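How to budget for an outdoor patrol robot

Start with the ground it has to cover, before you open a single price list.

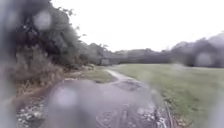
Walk the whole route after rain and write down every stretch with standing water, ruts or loose stone. Suppliers will ask for this, and the answers decide which chassis you need. Our quote from Buvis was for a pavement model. The Cordero with larger wheels cost 19 per cent more, and we took it.

Next, list the running costs for 5 years:

Tyres and wheel bearings
Batteries – allow for one full replacement
Lens covers and wipers
Mobile data
Servicing and call-out charges

Ask how deep the machine can wade, and get the figure in writing. Akik gave us theirs within 14 days.

Ask for a trial of at least three weeks on your own track. January is a good month for it. Check the hire fee comes off the purchase price.

Keep some money back for the track itself. A few loads of stone may be cheaper than a bigger robot.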